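**Estdale Residents' Board > Getting about > 304 bus - the April timetable, has anyone read it??**

---

**lanternhill**
Monday, March 6, 2023

New timetable is up at the stop by the library, only on paper so far, nothing on the Ralesen site. From April the 304 goes from every 20 mins to every 40 in the daytime. Evenings, last one out of Skodton moves to 9.10pm. It was 10.25.

Did anybody get asked about this? I didn't. I use it four days a week and I'd have thought a notice on the bus was the least they could do.

Also the early one, the 6.15, has a little "s" next to it and the key at the bottom doesn't have an s in it. School days? Saturdays? Skodton only? No idea.

---

**pedal_and_moan**

There was a consultation. Ref 3909 on the council pages, closed before Christmas. You had to scroll past the parking permits stuff to find it. I filled it in, took ages, kept logging me out.

Not defending them. But it was there.

---

**lanternhill**

Well that's no good to my neighbour who hasn't got the internet is it. She goes to Skodton for her eyes.

---

**Grumblewick**

Unpopular opinion, the 20 minute service was never going to last. I'm on it most mornings after ten and there's me and a couple of others. Every 40 that actualy turns up is better than every 20 where two get cancelled and you stand there like a lemon anyway.

What does bother me is the evening. 9.10 kills the pictures, kills any late shift at Lobo, kills visiting time more or less if you've got to walk up from the wards.

---

**tworedwellies**

Disagree about the mornings. After ten yes, quiet. Before nine it's standing from the garage onwards, and the 8.05 went straight past us twice last week. Make THAT one a double decker and I'll shut up.

And "every 40" is a rubbish gap because you can't remember it. Every 30 or every hour, at least you know. With 40 it's 10 past, then 10 to, then half past. Need a bit of paper in your purse.

---

**Grumblewick**

ok that's a fair point about the 40s

---

**mossycourt**

I work at the Lobo building so can speak for lates. Shift ends 9.30. At the moment a fair few of us get the 10.25 and it's fine, bit of a wait. After April it's a taxi or a lift. Taxi to Estdale is £18 if you book it and whatever they fancy if you don't.

Have asked if we can start and finish half an hour earlier. Was told "we'll look at it". Going to draft a letter this week, from all of us, and leave it out for people to sign.

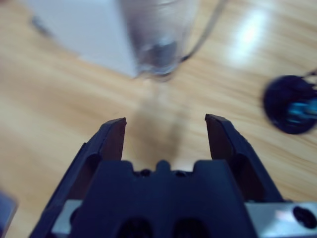 tworedwellies reckons a letter from Lobo staff would count for more than ten from the rest of us, and that it should go to Ralesen and the council both, as each will say it's down to the other one.

---

**mossycourt**

Yes, both, good shout. Will put the shift times in as well so they can see it's one bus we're asking for and not the moon.

Does anyone know who at Ralesen you write to? The phone number on the stop just rings. I tried it three times on my break, then once more on the way home out of spite.
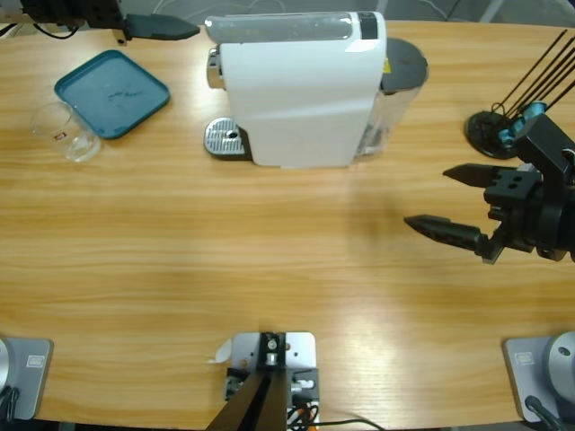

If all else fails I'll go in to the depot at Skodton and hand it over the counter. They do have a counter, it's round the side, past the tyre place. Open till 4 I think, might be wrong on that.

---

**pedal_and_moan**

Depot counter shuts at 3 on a Friday. Learnt that the hard way with a lost umbrella.

Email is better, you get a reference back. Customer care one is on the back of the old green timetable if anyones still got one.

---

**quietlane99**

Can I just say cycling is an option for some people. 25 mins to Skodton on the old railway path, flat nearly all the way.

---

**lanternhill**

At 10 at night in February. With no lights on it. No thank you

---

**quietlane99**

I did say some people.

---

**tworedwellies**

The 99 used to go round by the Lobo site, years back, before they cut it. Could the last 304 not do that loop? Would save mossycourt's lot the walk to the main road, and might fill a few more seats.

---

**Grumblewick**

It'd add ten minutes for everyone else. I'd rather have the late bus plain and simple than start bolting bits on and give them an excuse to say it's too dear.

---

**mossycourt**

Bit torn on that. Walk isn't far, it's just dark by the roundabout. I'll leave the loop out of the letter, keep it to the 10.25. Someone else can push for the loop seperately if they want.

---

**tworedwellies**

Fine, I will then :)

---

**lanternhill**

Went past the stop again. The "s" is still there and still not in the key. Somebody has written "sometimes?" next to it in biro. Wasn't me.

Will ring them tomorrow about my neighbour's appointments and post what they say.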